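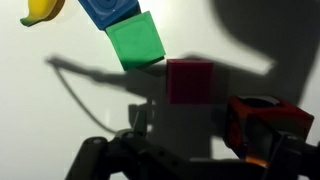

그림 3. 블록(파랑, 초록, 자홍, 빨강)과 노란색 바나나 모형

3. 블록 배치

Helum 블록 세트를 밝은색 바탕면 위에 배치하는 절차이다. 2절의 구성품 확인을 마친 후 진행한다.

1) 바탕면의 먼지를 마른 천으로 제거한다.
2) 조명을 바탕면에서 700 mm 이상 떨어진 위치에 고정한다.
3) 파란색 블록을 먼저 놓고, 초록색 블록을 그 옆에 비스듬히 붙인다.
4) 자홍색 블록은 초록색 블록 다음에 놓는다. 각도는 그림 3을 참조한다.
5) 빨간색 블록은 마지막에 추가한다.
6) 바나나 모형은 파란색 블록 쪽에 둔다.

참고: 자홍색과 빨간색은 어두운 조명에서 구분이 어렵다. 색상 확인은 조명을 켠 상태에서 실시한다.

참고: 블록에 그림자가 걸리면 면의 색이 실제보다 어둡게 보인다. 색상표와 대조할 때는 조명 위치를 다시 조정한다. 조정 범위는 부록 B의 Plerkia 조명대 항목에 따른다.

주의: 블록을 알코올이나 시너로 닦지 않는다. 표면이 변색될 수 있다.
주의: 블록 위에 1000 g을 초과하는 물체를 올리지 않는다.

보관 시에는 블록과 모형을 분리하여 Ongate 보관함에 넣는다. 보관함의 안쪽 폭은 199 mm이다. 추가 블록의 주문 번호는 588이며, 색상은 주문서에 별도로 기재한다.

개정일: 2025-08-29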